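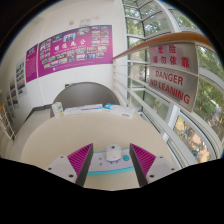 Page last changed: 16 April 2021

Why Are Tables Round? (And Why Are Some of Them Not?)

You have probably eaten at a table today. You may even have been told to sit up straight at it. But have you ever wondered why it is the shape it is?

Let's start with corners. A square table has four of them, and every one is at exactly the right height to meet a small cousin running at full speed. A round table has none. This is good news for cousins.

A circle has another trick. Put a dot in the very middle, then measure from the dot to the edge. Measure again in a different direction. You get the same answer every time, no matter where you point the ruler. Grown-ups call that distance the radius. It means everybody sitting at a round table is equally far from the potatoes.

Old stories say King Arthur's knights sat at a round table so that no knight could claim the best seat. At a long table, the person at the end looks important. At a round one there is no end, so the knights had to find something else to argue about. They managed.
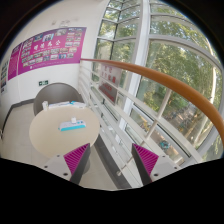 So why isn't every table round? Try this. Take a sheet of paper and cut out the biggest circle you can. Look at the scraps. A table maker has scraps too, and scraps cost money. Squares and rectangles fit side by side on a big board with hardly any waste.

Round tables are also bad at standing next to each other. Push two square desks together and you get one longer desk. Push two round tables together and you get a gap, which is where your pencil will go.

Then there is the problem of size. A round table 60 inches across is fine for a family dinner. Now imagine one big enough for 600 guests. The middle would be so far away that someone would have to walk across the top in their socks to fetch the salt.

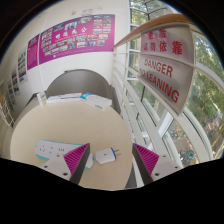 That is why big parties use lots of smaller tables. If 9 people sit at each one, everyone can hear everyone else, including the uncle who tells the long story about the ferry.

Something to try at home: tie one end of a string to a pencil and hold the other end still on a large piece of paper. Keep the string tight and draw all the way around. Congratulations, you have designed a table. Make the string 15 inches long and your circle will be 30 inches across, so use old newspaper, and please ask before you use the floor.

New word: DIAMETER. The distance straight across a circle, going through the middle. It is always twice the radius.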